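Spent the whole afternoon at the Jernenham open day and my feet are killing me and I'd go back tomorrow. Thread!

First, the crowd. The person at the door told me 1,394 had come through before lunch. I got there at 2 and the line for the arm demos still went past the coat racks. Worth it!!

Fitzgerald Szabo ran the one I'd come for. He's been with the Trosodance project from the start and he talks with his hands so much that he knocked his own badge off (twice).

What they're after is an arm that can work close to people without anyone having to plan every inch of the path first. You tell it where to end up, it works out the rest, and they let visitors pick the end point. A kid next to me picked "as low as it goes" and got a round of applause.

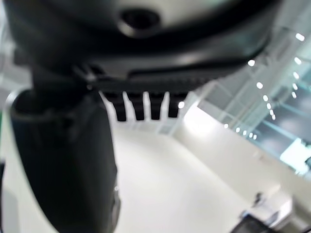 My favorite part was the talk about wrist cameras, and I could have listened to another hour of it. Szabo's point was that the camera up there gets a terrific view of its own hand and has to make do with whatever is left over. One big black finger down the left side, that row of dark tabs hanging under the ridged bar, and the room has to fit in between. Then add bright white floor and wall, plus all those little round lights along the glass, and you see why glare came up in every second question.

Somebody asked if they'd just move the camera. He said they argue about it every August!

Also caught the end of the Evangelista talk next door, on teaching grip strength with fruit. I missed most of it and I'm still annoyed with myself. If anyone took notes, please send them my way.

Cellier had the coffee stand. Good coffee, tiny cups, I had three.

They're doing it again next year and sign-up is already open on the Jernenham page. I'm on the list, come say hi if you're going!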